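How a Bag Handle Works

A tote bag has two main parts: the body and the handles. The body holds the load. The handles carry its weight up to your hand.

A thin body folds and creases easily. An empty bag often slumps – there is nothing inside to push the sides out.

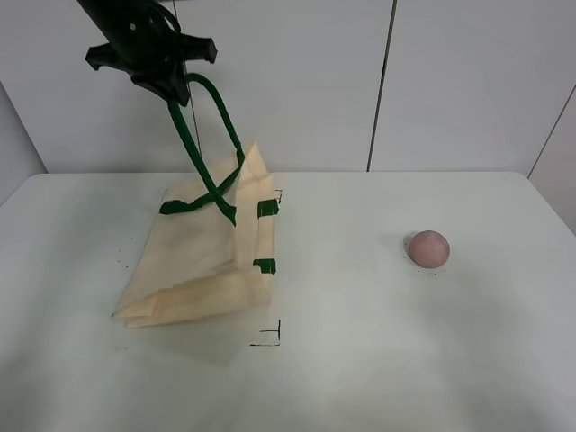 Thick handles spread the weight over more of your skin, so they press less hard at any one point. The places where a handle joins the body take the most pull. A strong bag needs strong joints there.

Related
How a Zipper Closes
Why Paper Creases
What Is a Knot?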